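去Benwood看机械臂：一次为了列预算而跑的参观

2019-08-10

从四月份我们中心决定要添一套桌面机械臂算起，报价单我已经收了一叠，邮件来来回回也写了不少，可心里始终不踏实。报价单上写的都是臂展、负载、重复精度，看久了每一家都差不多，真正要花钱的人想知道的那些事，比如要占多大地方、谁来伺候它、第二年还要掏多少，纸上是看不出来的。所以Benwood那边发来开放日的通知，我当天就报了名，还拉上了两位同事，一大早坐火车过去。

Benwood的实验楼在城郊，从车站走过去要一刻钟，路上有一段没有树荫，走到门口三个人都是一头汗。好在接待的老师非常周到，先给每人倒了杯凉茶，又发了一张当天的路线图，一共5站，前面两站讲移动底盘和仓储，我们听得也很有兴味，不过说老实话，心思早就飞到后面的桌面操作间去了。

操作间比我想象的要朴素得多。我原先以为会是玻璃围栏、黄色警示灯那一套，结果就是普通的房间、普通的白桌子，旁边还摆着办公桌椅。带队的老师说，他们当初也打算按厂房的标准来做，后来一算账，光围栏和地面改造就要吃掉一大块经费，便换了协作型的臂，把省下来的钱花在了末端和相机上。这番话我赶紧记在本子上，回来以后又读了好几遍，越读越觉得有道理。 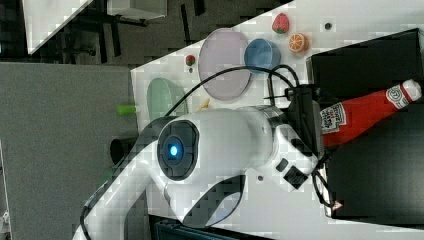 说到末端，这大概是我这一趟最大的收获。我们原来的预算表里，机械臂本体占了绝大部分，夹爪只写了一行，相机干脆归在“其他”里面。Benwood的老师看了我的表，笑着摇头，说夹爪要单独立项，手指部分要按易耗品来算，腕上的相机也要留一台备用的，连带支架、线材和转接板一起报。他们头一年就吃过这个亏，臂买得很好，相机支架却没有钱做，等下一批经费等了整整一个学期。

线缆也是一样。我从前从来没想过线也要做预算，心想不就是几根线嘛！可是臂一动起来，线就得跟着走，长了会绕，短了会扯，走线的卡扣、护套和备用线加在一起，也是一笔不能忽略的开销。老师建议我们把“线缆与固定”单列一栏，并且在验收的时候让供应商当面把臂转到几个极限姿态，看看线有没有绷紧。

再说练习用的物件。他们用的多半是玩具厨具和玩具水果，塑料盘子、碗、草莓、橙子片之类，再搭配一个番茄酱瓶子，都是很容易补齐的东西。我的同事当时就感叹，这一项总算便宜了。老师却提醒我们，便宜归便宜，一定要一次多买几套同样的，因为商店换货很快，过半年再去，同一款盘子可能就没有了，颜色和透明程度差一点，前后的记录就不好对照。他们的做法是每样备足，编号装箱，放在柜子里，坏一件领一件。

中午在食堂吃饭，菜很可口，尤其是那道冬瓜汤，我添了一碗。饭后是供应商的小展区，来了Lestby和Trindade两家，都在走廊尽头摆了桌子。Lestby的人很热情，愿意把安装和培训打包在一起报价，培训可以安排在我们自己的场地，这一点很吸引人；不足之处是备件要从外地调，交货期写的是21个工作日，万一坏在项目中间，就只能干等。Trindade的本体报得高一些，不过保修条款写得细，关节和控制箱分开计算，也肯借一台样机给我们试用。两家我都要了正式的报价单，也都问了同一个问题：三年以后软件升级还收不收费。一家当场答了，另一家说要回去确认，到我写这篇东西的时候还没有回信。

软件方面，Benwood用的是一套叫Clumari的管理程序，用来排机时、登记故障和保养。我们在屏幕前看了一会儿，界面不算漂亮，但是一目了然，哪台设备哪天停过、换过什么件，都查得到。老师说每台臂运行满1,000小时就安排一次检查，费用事先写进年度计划，到时候不必再临时打报告。我们中心的人手少，这种东西看来也得早一点定下来。

回程的火车上，我们三个人把原来的表摊在小桌板上，从头到尾改了一遍。原来的表只有几行，现在一共11项，本体、控制箱、夹爪、手指易耗、相机及备件、线缆与固定、桌子与底座安装、练习物件、培训、软件、年度保养。总数自然比原来高了，高得我有点心疼，但分两年来付，第一年先买一套臂，把桌子的位置和电源都留好，第二年看使用情况再添第二套，应该还说得过去。

还有两件小事要记着：一是回去量一量东边那间屋子的门，样机的箱子不小，别到时候抬不进去；二是给Benwood的老师们寄一封感谢信，他们那天讲得嗓子都哑了，还耐心地陪我们多留了半个钟头。Trindade的样机要是能在开学前借到，试用的情形我再另写一篇。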